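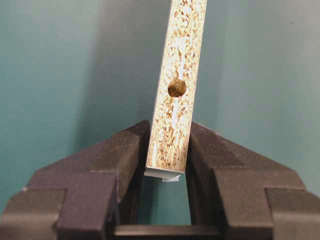
Photo: Metthorpe Reuse Workshop

Progress report to the Dratia Fund: Metthorpe Reuse Workshop, second period

1. Purpose of this report

This report sets out progress under the grant awarded to the Metthorpe Reuse Workshop for the repair and resale of household furniture. It covers the period up to the end of December and should be read with the statement of accounts sent separately.

2. Furniture received and passed on

The workshop received 1,373 items of furniture during the period. Of these, 879 were repaired or cleaned and passed on to households in the district. The remainder were either held in store at the end of December or taken apart for parts. Bookcases and bedside cabinets continue to leave the workshop quickly. Wardrobes do not, and the store at Stöckli Yard is carrying more of them than was planned.

Chipboard furniture made up a larger share of donations than the original bid assumed. It is harder to repair than solid wood, as screw holes tend to crumble once a piece has been moved between homes. The workshop has therefore changed its intake form, and donors are now asked whether an item has been taken apart before.

3. Training

Four trainees completed the full course in the period. Two have since moved into paid work, one of them with a kitchen fitter outside the district. Attendance at the evening sessions was lower than expected in the autumn, when the bus timetable changed, and the start time has been moved to half past six. 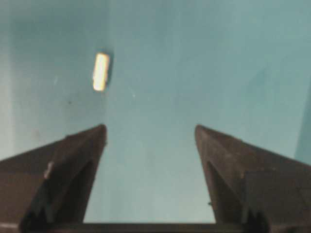 Timothée Lebrun wrote in reply to the draft of this section that the later start had helped, but that the course still gave too little time to pricing, and that trainees were finishing able to mend a drawer without knowing what to charge for it. The point is accepted. A session on pricing will be added to the next course within the existing budget.

4. Stock records

The move to the Kommont stock system was completed later than planned. Items received before the change had to be entered by hand, and a small number of entries still lack a delivery postcode. These will be corrected before the next claim is submitted.

5. Spending and matters for decision

Spending on wages and rent was in line with the budget. Van hire was over budget, owing to repeat journeys to Stöckli Yard. The Fund is asked to agree that the underspend on publicity be moved to transport for the coming period. A revised budget table is attached as Annex B.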